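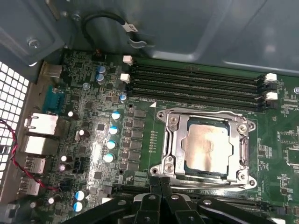
Board gallery: desktop refurbishment, bench notes

Page kept by Berenice Espinoza for the Laltthorpe repair bench

These notes cover the main board of a desktop computer that came to the bench in June. The case side is off, the cooler is off and the memory has been taken out. The page is meant for people who already know how to open a case and want a reference for the parts they will meet on this type of board. Work on the power supply and the drives is kept on separate pages.

Before touching any board, switch off at the wall, pull the mains lead and hold the power button in for 7 seconds. Touch bare metal on the case before handling parts. Wear a wrist strap if the floor is carpeted.

1. Socket and processor

The processor sits in a stamped-steel bracket held to the board by screws. Its metal lid still carries faint residue of thermal paste, and the surface is dull and smudged. Old paste must come off before a new layer goes on. Use a lint-free cloth with a little isopropyl alcohol and wipe from the edge towards the middle, so that paste is not pushed over the side on to the green substrate. Two passes are normally enough. Leave the lid to dry for four minutes.

Do not scrape with a blade. A scratch in the lid does less harm than people fear, but a slip on to the board can cut a track.

The processor can be cleaned in place. If it has to come out, clean the lid first, then release the lever. Hold the processor by its edges only and put it straight into a tray.

2. Capacitors beside the socket

A column of light blue and silver capacitors stands to the left of the socket, next to the black surface-mount parts of the power-delivery area. Check each top under a bright lamp, tilting your head to get past the reflections. A sound top is flat. A domed or split top, or brown crust at the base, means the board goes to the Quintero shelf for component work and is not refitted.

Look also at the ones nearer the memory slots. They are easy to miss once modules are fitted. Enter the result in the log even when there is nothing to report.

3. Memory slots

The slots are long black channels with fine contacts inside and white plastic latches at the ends. Empty slots collect dust. Blow them out with a hand bulb, working from one end to the other. Canned air is allowed if the can is kept upright. Do not put a brush into the channel.

Press each latch outwards and let it return. It should move freely and stay where it is put. Old latches go brittle, and a snapped one usually means a module that creeps loose when the case is moved. When refitting, line up the notch, press one end home and then the other, and listen for the latch.

Fit one module first and start the machine with that alone. Add the rest once it passes. The memory test used here is the one on the Zornville boot disk, left to run for seven full passes.

4. Battery and fan headers

The round silver cell lies flat in its holder, with BATTERY printed next to it. FAN_CPU and FAN_HDD are marked in small white lettering in the same part of the board. Read the lettering before plugging anything in, as a fan lead on the wrong header may run but will not be controlled as intended.

Measure the cell before deciding to replace it. Below 2.8 volts it is changed as a matter of course. Lift it with a plastic tool, never a metal one, and note which face was uppermost. The clock and the set-up options will need entering again afterwards.
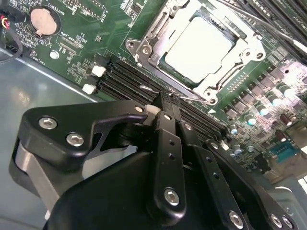

5. Refitting and log entry

Apply a small dot of paste to the centre of the clean lid and lower the cooler straight down. Tighten the cooler screws a little at a time, crossing from corner to corner. Reconnect the fan lead before closing the case.

Log the board under the Zavach sheet with its serial number, the cell voltage, the capacitor result and the memory test result. Boards made before 2000 are logged on the old card index beside the door.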